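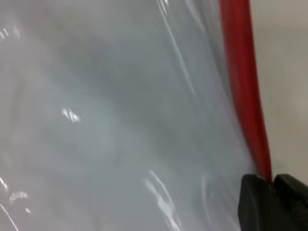
Unit 4: Clear Film Pouches with a Colored Closure Edge

Clear pouches are used in the packing room for small parts and printed inserts. Students are expected to open, fill and reseal a pouch without stretching the film.

Hold the pouch by its colored edge. Film handled in the middle creases easily and takes fingerprints. Press the edge shut from one end to the other, then go over it a second time — most poor seals are found in the last inch.

Creased film may still be used for inserts, but not for labeled stock. Set doubtful pouches aside for Yanling Qian.

Reading before Saturday: Nisley, chapter on flexible packaging.

Related items
Unit 3: Cartons and Dividers
Unit 5: Labels and Label Placement
Packing Room Rules (March)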